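Flisar Home Arm Build - Frequently Asked Questions

Do I need my own workshop?
No. Most of our builders work from a garage or a spare room, and several share the bench space at the Zamodora workshop. You need a power point, a table that doesn't wobble and enough room to stand clear of the arm at full reach.

What will it cost me?
The printed parts, motors and wiring come to $400 if you buy everything new. If you can borrow a printer and already have a power supply, allow $200. The gripper fingers wear out and are cheap to reprint, so make a spare set while the printer is warm.

Can I use a folding table?
Yes, as long as the arm's mount can't rock. If the tabletop flexes when you lean on it, fix the arm to its own post or to the wall framing.

What should I practise picking up?
Start with toy food from an op shop. It is light, the colours are easy for the camera to tell apart, and it doesn't matter if you squash a piece. Put a chopping board down as the pick area and use a basket with a low rim as the target.

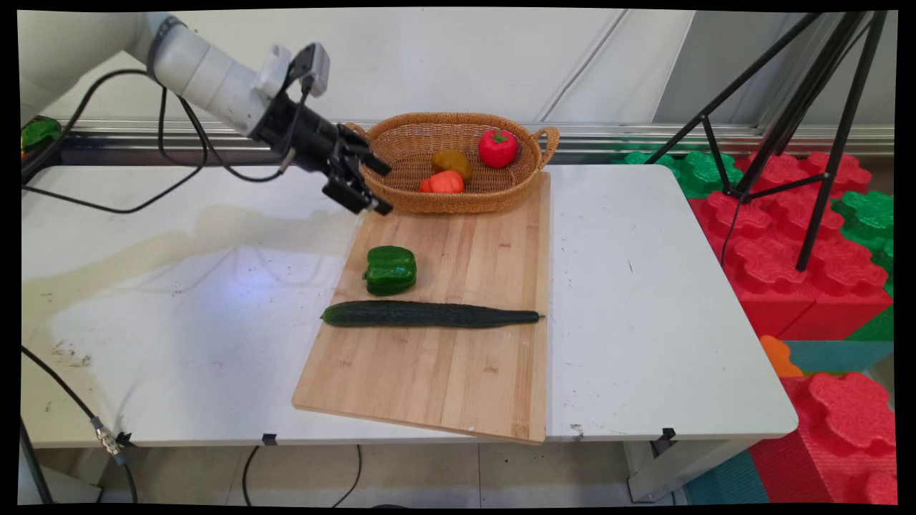
Long items are harder than round ones. Close the fingers across the narrow side, near the middle, or the piece will swing when it lifts. Brahim Abou Zeid has written up his grip settings and they are in the members' folder under Granix.

Where does the camera go?
On the wrist, looking down past the fingers. Recalibrate whenever you take it off, even if you think it went back in the same spot.

My arm stops halfway through a move. What's wrong?
Usually a cable. Leave enough slack for the wrist to turn both ways, then run the move slowly 3 times and watch for anything pulling tight. If it still stops, check the plug at the base before you blame the software.

Can my kids use it?
With an adult at the stop switch, yes. Keep hair and sleeves away from the joints.

Who do I ask for help?
Rania Bouazza looks after wiring questions and Vikas Yadav does software. Post in the forum first - someone may have answered it already.

Page last updated 27th July.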